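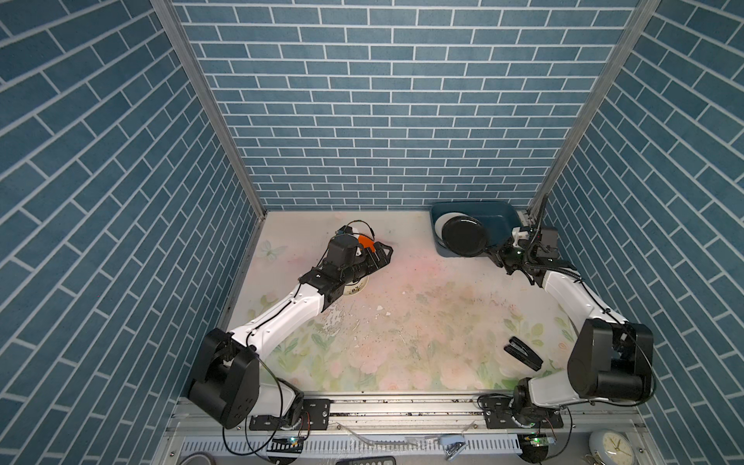
Home | Boards | Tags | Log in

Left gripper loses its hold over the bowl

Plurness
Two-arm cell, table-clearing routine. Since May the left gripper opens by itself at the bowl, 3 runs in 24. Right arm never does it. No error in the log. Swapped the power supply, same result.

Higinio Beltrán
Check the cable loop at the wrist. If it is short, it pulls on the connector when the wrist rolls -- a brief dropout resets the gripper motor and it lets go. Power off, reseat, add slack. Keep hands out until you have tested it at low speed.

Clisard
Mine did that. Reinstalled everything, no idea which part fixed it.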